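The Clothes Table — Notes from the Amville Swap

Well, March came and went in a blur of pillowcases and odd socks, and I've been promising this write-up since the last newsletter, so thank you for your patience (and thank you especially to those of you who kept asking, because otherwise I might have let it slide until winter). For anyone new to the list, the clothes swap is the thing we do in the back half of the old Darnora showroom, where people bring in what they've outgrown or gone off, and take home whatever catches their eye. There's no money in it and no points system. You bring a bag, you take a bag, and if your bag going home is bigger than the one you came with we are not going to say a word.

This time we took in 520 pieces, which is a great deal more than I was ready for. Negin Taheri did the tallying at the door and I thought she'd added it up wrong, so she did it again with a pencil and got the same number, and gave me a bit of a look. Of those, 101 were children's T-shirts. I don't know what it is about autumn, but every kid in Istside seems to have gone up a size at once! If you have a small person between four and seven at home, please do come to the next one, as we still have a good many of them in tubs under the stairs and I'd love to see them worn.

Now, the folding. I know I go on about it. But I've been watching people at these swaps for years, and a shirt that's been folded with its neckline showing gets picked up, unfolded, held against somebody's chest and more often than not taken home, while the same shirt in a heap gets pushed to one side by people hunting for something else. Reinaldo Camargo used to work in a menswear shop and he taught me the way I do it now. You lay the shirt face down, smooth it out from the middle with the flat of your hand, bring one side in to about the middle of the shoulder, lay the sleeve back on itself, do the same on the other side, and then fold up from the hem. It took me around 10 goes before mine stopped looking like a parcel that had been sat on. His brother Osvaldo rolls everything, and the two of them have agreed to differ, though they do it quite loudly.

A few bits of housekeeping while I have you. Please wash things before you bring them, even if they've only been in the cupboard. Check the pockets — we found a library card, a very nice pen and a house key, and the key is still with me, so if you've been climbing in through the laundry window, do get in touch. Coats are welcome all year. Shoes we can't take any more, I'm sorry to say, as we've run out of places to put them. And if you have a spare laundry basket that you'd be willing to part with, we are short by 3 and I'd be thrilled to have it, whatever the colour.

Ilango Kandasamy has offered to bring his urn again for the next swap, so there'll be proper tea from two o'clock, and Nivaldo Seixas is doing the cheese buns. Doors at one for sorters and folders, half past for everybody else. If you can only stay for a little while, come for the first hour, when the bags are arriving and an extra pair of hands makes all the difference.

My advice to new folders is to keep your jobs apart on the table and never have more than one thing opened out at a time. Finished pieces go off to one side in a stack, the way the turquoise one is sitting on the red, and the middle stays clear for whatever you're working on, with a white T-shirt spread out flat there now. Anything still waiting can stay in the basket at the back corner, and it doesn't matter a bit if it's crumpled and hanging over the rim like that yellow one, you'll get to it soon enough. Bring your own mug if you can, and I'll see you there.
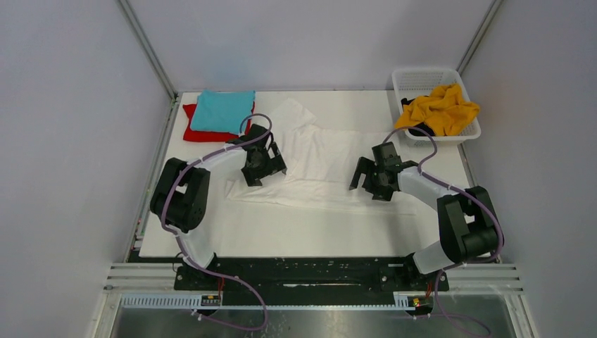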